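Robots on the packing floor: your questions, my answers

Category: Working at Flerow > Staff FAQ

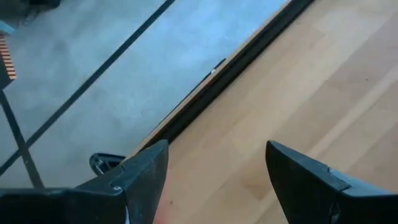
By Bo-ram Woo | December 16, 2023

I run second shift at Flerow, and since the arms came in I get stopped in the hallway a lot. So I wrote down what people keep asking me!

Is my job going away?
No one on my shift has been let go, and the 11 of us who packed by hand in February are all still here. What's changed is what we do between breaks. I can't promise you anything past next year, and I told Dong-geon the same thing when he asked.

What do the grippers do, then?
The boring picks, mostly. Small parts off the table and into trays, 200 to a batch. The two black fingers close on a part, lift, and go again. They get scuffed up pretty fast, so don't report scratches - only report a tip that's bent or loose.

Do I need to know how to code?
Nope. Su-bin Oh does the training and it's all on the tablet (big buttons, plain words). I was slow at it for a week and then I was fine.

Can I stop it myself?
Yes, any time, and you won't get written up. Hit stop, step back, call Deok-su.

What about the cables?
Step over them, please, and don't move a stand to get your cart through. Ask first - a bumped stand means we have to set the whole table up again.

Do we still have a pick target?
The old 100 an hour is gone for anyone working next to an arm. Hand stations still have it, and yes, I've heard the complaints. In-ho Oh is taking it up with the office.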